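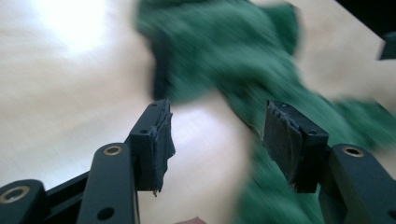
Part 4: Folding and putting away your cloths

By now you should have the Gritholm table up and level (if it still rocks, go back to Part 3, I'll wait). This bit covers the green cloths and anything similar you keep for the table. I'm fussy about folding and I make no apology for it - I fold a lot of these and I've got quite quick!

Before you start

Clear the tabletop and give it a wipe, then let it dry. The wood is pale and shows every crumb, and crumbs end up inside the fold. Take off rings and bracelets too, as they catch on the weave.

Folding a cloth

1. Pick the cloth up by any edge and give it a good shake, away from the table. Two or three flicks will do.

2. Lay it down however it lands. Don't try to get it straight in the air, I wasted years on that.

3. Find two neighbouring corners and pull them gently apart until the edge between them is straight. Line that edge up with the front of the table.

4. Smooth from the middle outwards with the flat of your hand. Stubborn creases want a slow second pass, leaning on it a little.

5. Bring the far edge towards you and match the corners. If they're out by more than a finger's width, open it up and go back to step 3.

6. Fold in half again the same way, then once from left to right. You should have a tidy block that stays shut when you lift it.

Note: Ljubica Ionescu wrote in to say she rolls hers after step 5 and they come out with fewer creases. I tried it and she's right, but rolls take up more room in the Tresberg drawer, so pick whichever suits you.

Caution: don't iron a cloth on the tabletop, even with a towel underneath. Heat will mark the finish and I haven't found a way to get it out.

Putting them away

7. Stack the folded cloths with the rounded edge facing you. It makes them much easier to grab one at a time.

8. Put no more than 10 in a drawer. Any more and the top one snags on the runner when you close it.

9. Leave the drawer open for an hour or so if the room's been steamy.

If a cloth has gone stiff or smells a bit musty, wash it on its own and start again from step 1. Spare drawer runners are covered in Part 9, along with the little screws everyone loses.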